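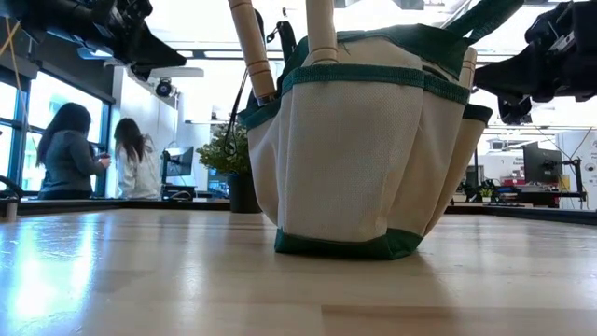

A canvas tool bag with wooden-handled garden tools.

DURNALGATE REMASTER DUE IN JULY; STUDIO ASKS PLAYERS TO READ THE SMALL PRINT FIRST

November 8, 2024 — Nindenex will release a remastered version of its handheld role-playing game Durnalgate for home consoles and PC next July. The studio would like to say up front that the word "remastered" has been stretched pretty thin by the games business, ours included, and that buyers should wait for reviews before spending anything.

There will be no preorders. There will be no deluxe edition, no early access weekend and no bonus outfit for signing up to a mailing list.

Durnalgate first came out on a handheld that is no longer sold, on a disc that is now hard to find at a fair price. Players took the part of Min, a junior gatekeeper sent to the flooded city of Ronitz to find out why its walls keep moving. The story was well liked. The combat was liked less, and the studio thinks the complaints were mostly right.

"I've sat through a lot of trailers for old games with the brightness turned up," said Vasiliki Stefanou, director of the remaster. "When we were asked to do this one, my first question was whether it should be done at all. I'm still not sure every part of it needed doing. The camera did. The load times did."

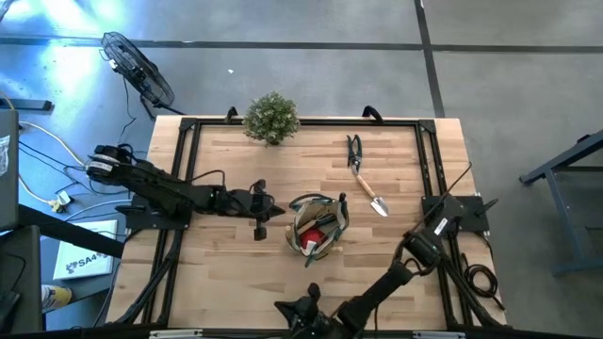

Pruning shears, a hand trowel, a potted shrub and a garden tool bag on a wooden tabletop.

The release covers the full original story and the 4 side chapters that were sold separately in some regions and never offered in others. All of them are included in the base price. The 50 optional missions are also back, though 7 have been rebuilt from scratch after testers described them as the same corridor with a different door at the end. The team went back and looked, and it was the same corridor.

Other changes:

The camera can now be moved freely with the right stick. The original used the shoulder buttons and often got stuck behind pillars.

Players can save anywhere outside of battle.

Every cutscene can be paused or skipped, including the long one on the bridge.

The random stat bonus wheel is still in the game but can be switched off in the menu. Some fans love it. Stefanou doesn't, and says so in the developer commentary.

Character models have been redrawn by hand. Backgrounds have been cleaned up but are mostly the old ones, and on a large TV some of them look their age. Nindenex looked at automatic upscaling tools and dropped them after the street signs in Ronitz came out as mush. 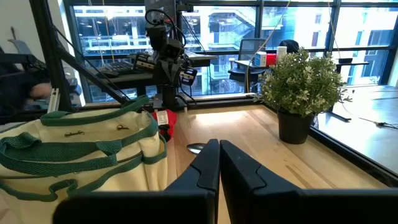 The music is the original recording. Composer Ye-seo Kong turned down an offer to have it played again by a full orchestra.

"People always say they want the orchestra, and then they miss the cheap drum sound," Kong said. "I made those tracks for tiny speakers. Making them big would be a different job, and I don't think it would be a better one." Kong has written one new piece, for the end credits.

Nindenex is making no promises about a sequel. Rumors of one have gone around fan forums for years, fed in part by the studio's own habit of hinting at things it had no budget for. No second game is in production. If sales of the remaster are good, the subject may come up — that is as far as anyone here will go.

Frame rate targets, PC requirements and the final price will be announced once they've been tested on finished code. Review copies will go out two weeks ahead of release, with no limits on what critics can show or when they can publish.

Press questions can be sent to the Nindenex communications desk. Please allow a few days for a reply.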